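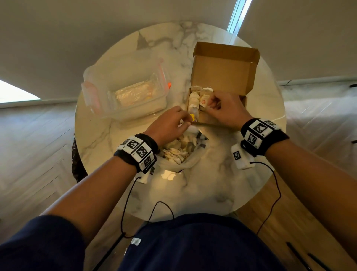 Tarea de las bolsitas de té, con cubos de marcadores en las dos muñecas.

Foro > Manipulación y aprendizaje por demostración > Resultados

Muñecas con marcadores contra teleoperación: nuestros números

tinel_rosa escribió:
Hemos cerrado la primera tanda y la dejo por si a alguien le ahorra un verano. Son 529 demostraciones humanas de empaquetado, sin brazo de por medio: una persona, una mesa redonda y una caja de cartón. La pose de la muñeca sale de los cubos y la política (la llamamos Fidska, no pregunten) se entrena con esas trayectorias reorientadas a la pinza. Comparada con la misma política entrenada con teleoperación, la nuestra coloca mejor y agarra peor. Con la bolsa de tela, que es blanda y cambia de forma con mirarla, agarra bastante peor.

pinzaTriste escribió:
Enhorabuena por reinventar el reloj de pulsera. ¿Qué hacen cuando una mano tapa los marcadores de la otra? En esa tarea las dos manos trabajan pegadas.

tinel_rosa escribió:
Sufrir. Cada muñeca lleva marcadores en varias caras, de modo que suele quedar alguna a la vista. Si no queda ninguna, interpolamos hasta cierto límite y después tiramos el tramo. El total grabado era 655; reste usted.

Calum Gourlay escribió:
Perdón por mi español. Yo no interpolaría nunca en el contacto. Justo cuando los dedos tocan el objeto es cuando la muñeca gira más, y ahí ustedes están inventando datos con una curva muy bonita. En Aitken lo hicimos así y la política aprendió a acariciar las cajas.

mesa_coja escribió:
+1 a lo de acariciar. La nuestra lo hacía con mucho cariño y ninguna fuerza.

tinel_rosa escribió:
De acuerdo a medias. Quitamos la interpolación en los contactos y el agarre apenas se movió. Mi sospecha es que el problema son los dedos, que no los sigue nadie: sabemos dónde está la muñeca y el resto es fe. Dejo otro momento, con la bolsa entre las dos manos y los paquetitos en la caja. Fíjense en lo juntas que están las muñecas.

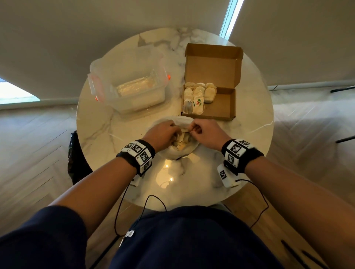
Re: oclusión, mármol y otras desgracias

pinzaTriste escribió:
Me retracto un poco, los cubos se ven mejor de lo que esperaba. Pero ese mármol brilla como un baño de hotel. ¿No les revienta la detección?

tinel_rosa escribió:
Menos que el movimiento rápido. El reflejo molesta al segmentador de objetos, que una vez me devolvió un brillo con etiqueta de «bolsa», confianza altísima.

akus_dev escribió:
¿Y los cables? Yo con un cable colgando de cada muñeca muevo los brazos como si llevara una bandeja. Eso también acaba en los datos.

tinel_rosa escribió:
Acaba, sí. La persona que graba dice que se olvida de ellos a los 4 minutos. No lo hemos medido.

Calum Gourlay escribió:
Entonces mídanlo antes de comparar con teleoperación. Y una sola persona con una sola mesa no me convence de nada sobre generalización, lo siento.

tinel_rosa escribió:
El título dice «nuestros números», no «la verdad». En agosto repetimos con 2 personas más y otra mesa. Mate, si me aprueban el gasto.

mesa_coja escribió:
¿Van a publicar las trayectorias o solo el enfado?

tinel_rosa escribió:
Las trayectorias, cuando acabe de limpiar los saltos de pose. El martes subo un trozo.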